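"It does the reaching and I do the looking": a morning with Kieran Tully

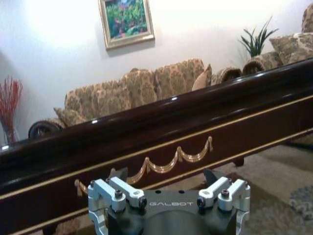
Kieran Tully has looked after the show rooms at Urkham for 13 years, and he is the first to say he didn't want the robot. "I thought, well, that's me finished then, isn't it?" he tells me, pouring tea in the back office. He can laugh about it now (he does, a lot), but last December he had gone as far as getting his CV out. The job sounds simple: keep the display furniture clean and straight, and check it for damage before the doors open. Then you see what he means by furniture. There's the long mahogany piece with its glossy rounded top and thin gold lines, and a gilded garland strung along the face of it, all little loops and tassels, and behind it the big damask sofas with their scrolled arms. The robot had its fingertips up by the garland when I came in, and I'll admit I held my breath!

"Everybody does that," says Kieran. "I did it for weeks. I used to stand there with my hand out, like you do with a toddler on a wall."

The arm does the touch checks along rails and edges, the bits that used to have him on his knees. He has had trouble with his back since his thirties, and he talks about that side of it more than anything else. "I used to do 30 pieces before opening, bending and kneeling, and then I'd be no use to anyone by dinner time. Now it does the reaching and I do the looking. I go home and I can play football with my lad."

So what has he lost? He takes his time over that one. "The quiet, a bit. It was just me and the radio in the mornings. I knew every scratch because I'd had my nose up against it. Now I get a list on a tablet, and I have to make myself go and have a proper look -- you could get lazy, easily."

The list is a sore point. The software comes from a firm called Pillai, and in its first month it logged 3,341 marks that wanted attention. Most of them, Kieran says, were reflections. "Polished wood, see. You put a lamp on it and it's got a white streak the whole way down. It reported the streak. Every day it reported the streak!" He spent a lot of that month going through the entries one at a time and telling it no.

He wasn't paid any extra for that, and it still rankles. When his managers talked about the system learning, he felt it was mostly him doing the teaching. He took it up with them, and in the spring his job was regraded, with two hours a week set aside for going through the lists. "I should've asked sooner. If anyone reading this is getting one in, ask before it arrives. Ask who's going to sit there and correct it."

There were 2 of them on the morning shift before. His workmate moved over to the Nodau building by choice, and Kieran is careful about how he puts this. "She wanted the move, she'd been after it for ages. But they didn't fill her job. So you can say no one got the sack, and that's true, and there's still one less mug on the draining board."

Would he go back? "To the kneeling? No chance." He still does the gilding himself with a soft brush, and he doesn't plan to hand that over. Then the tablet buzzes on the desk, he has a squint at it, says "streak," and goes off to check it anyway.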